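I joined the Daltomholm leadership class for the free lunch. Forty of us, one room at the Meltel building, name tags that wouldn't stick.
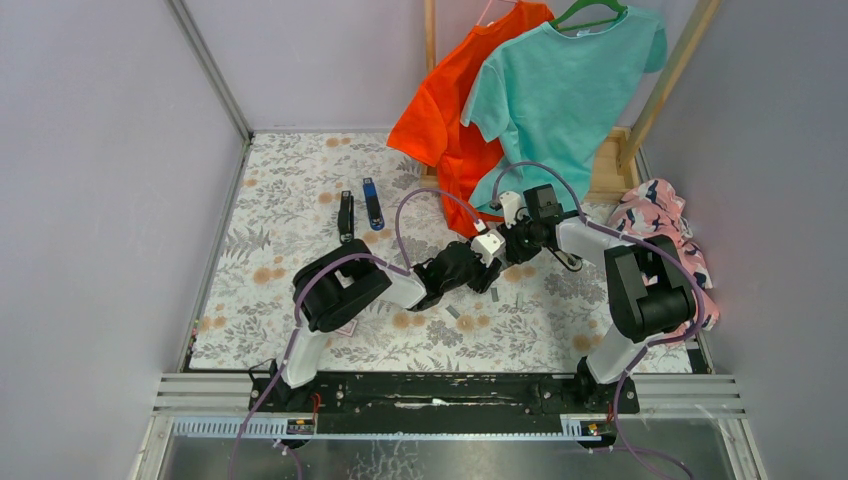 Peach flowers and ferns, wall to wall.

Our first task was to plan a town cleanup in pairs. I got Hsiao, who'd run the Jumen Street food drive for 5 years and already had a binder. I had a pen (borrowed!).

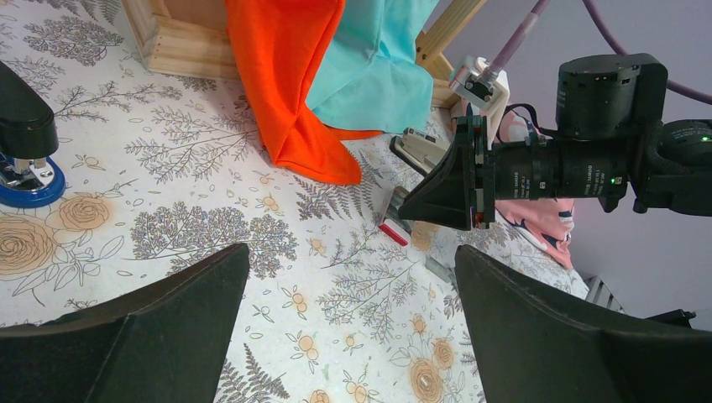
Ching-wen Chu
Fiction contributor

"So what are you good at?" she asked.

I said talking, mostly. She wrote that down like it was a real answer and handed me a list of 100 phone numbers.
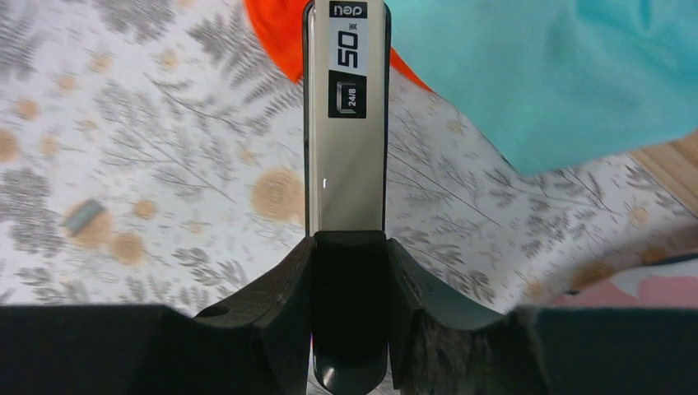
The deli stapler, 24/8.

By 2 o'clock I'd talked a dentist, a choir and my own landlord into picking up trash in October. Hsiao slid the binder over to my side of the table and went to get us both some pie.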